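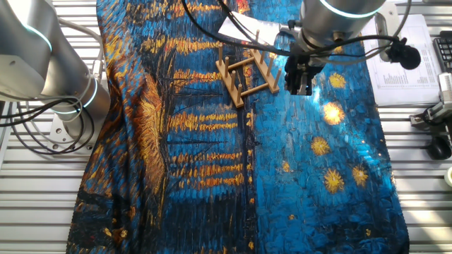 Starry-sky print cloth, laid lengthwise.

Section 12: Adding a Sister to the Comuncombe Convent Archive

I do these on Tuesdays' leftovers from the Penner boxes, so grab one folder and let's go!

1. Open the Kokthorpe register and click New Entry.
2. Type her religious name first, then her birth name (I still mix these up).
3. Enter the year she took vows. For anyone before 1920, pick "Early House" too.
4. Add her missions in order, with Mokadside as its own line.
5. Hit Save.

Note: Biographies stop at 191 words.

Caution: Don't merge two sisters with the same name until you've checked both birth dates. I did, and it took me 24 emails to fix.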